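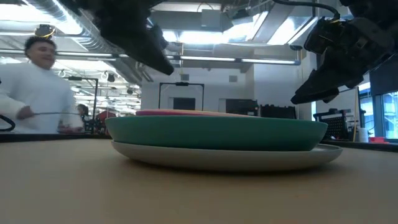 Players wanted for the Girasmont winter home game league

Hi, I'm Nhung Cù, and I run a small poker league out of the upstairs room at Girasmont. We're filling seats for the next season, which starts in November, and I'd love to hear from you if you like cards, can sit with the same people week after week, and don't mind losing a pot to a guy who called you down with bottom pair. (His name is Gunther. You'll meet him.)

We've been going for four seasons now. It's mostly no-limit hold'em, with a pot-limit Omaha night whenever enough people nag me for one, and last spring we tried a dealer's choice evening that ran so late I had to beg the building for an extra hour. We're doing that again, but with a shorter list of games! Badugi stays. The thing with the wild queens is gone for good.

How the season works

Everybody starts each night with 4,000 in chips. Blinds go up every 20 minutes, first hand is at 7 p.m., and we're usually down to the last table before ten. You get points for where you finish, with a few extra for knocking people out, and the points carry over all season. Your two worst nights get dropped, so you can miss a couple of weeks for a sick kid or a work trip and still be in the hunt.

The record for a season is 1,094 points, held by Gisela Kuhlmann, and I don't see anyone touching it soon. I finished with 383 that same year. I run the league, I make the schedule, I bought the good chips, and I got 383. So please don't worry about being good enough.

There's no cash on the table. You pay a flat fee at the start of the season that covers the room, cards and snacks, and the winner gets the trophy plus a nice dinner that the rest of us chip in for. If you're hoping for side bets, this is the wrong group. I've had to ask people to leave over it, and I didn't enjoy that one bit.

Who I'm looking for

Regular players, first of all. I need people who can make most of the nights, because a tournament with half the seats empty is no fun for the ones who drove across town. You should know the order of hands and how the betting goes before you show up. If you're shaky on anything past that, come to the practice evening in the last week before we open and Haris Stoyanova will deal as many hands as you want, cards face up, with all the talking you need. She taught my sister, who now beats me.

I'd also like two people who want to learn to deal. We pass the deck around early in the night, but once we're down to one table it goes so much smoother with somebody in the box. You'd get your season fee back and you'd still play on the nights you're not dealing – I rotate it so it's fair. Rommel Dagdag does the training. He's patient about everything except sloppy riffles, and he'll want you for three or four sessions before you deal a final table.
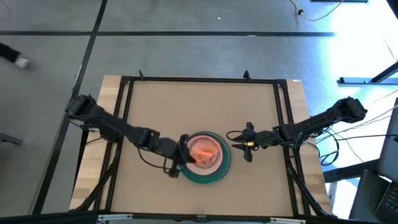 He also keeps the rulebook, so if you have a question about string bets or what happens when a card flips over on the deal, he's the one to ask. We use plain tournament rules with a couple of house changes. Phones stay off the table while you have cards. You can show a bluff, but only after the pot's been pushed. And no coaching anyone during a hand, even if they're your spouse (especially if they're your spouse).

You need to be 21 or over. The room is up one flight of stairs, but there's an elevator by the back entrance, so tell me if you'd like me to have that door unlocked for you. Parking on the Brinkmann side is free after six. Don't park in front of the bakery, they do tow.

What to send me

Just a note, nothing fancy. Tell me your name, how long you've been playing, which nights of the week never work for you, and whether you're interested in a regular seat or the dealer spot or both. If you've played in another league, say which one and I might already know somebody there. If your whole poker history is a plastic chip set at your uncle's house, say that! It's how I started too.

You can drop the note in the box by the Girasmont front desk or leave a comment under this post with a way to reach you. I read everything, though I can be slow in the middle of the week. Seats go in the order people write to me, with last season's players getting first pick until the end of October. After that it's wide open, and if we fill up I'll put you on the sub list. Subs get called a lot more than you'd think – two of last season's regulars started out that way, and one of them made the final table on his very first night.

Oh, and if you have a card table in decent shape that you'd like to get rid of, write to me about that too. One of ours has a wobbly leg and I'm tired of folding napkins under it.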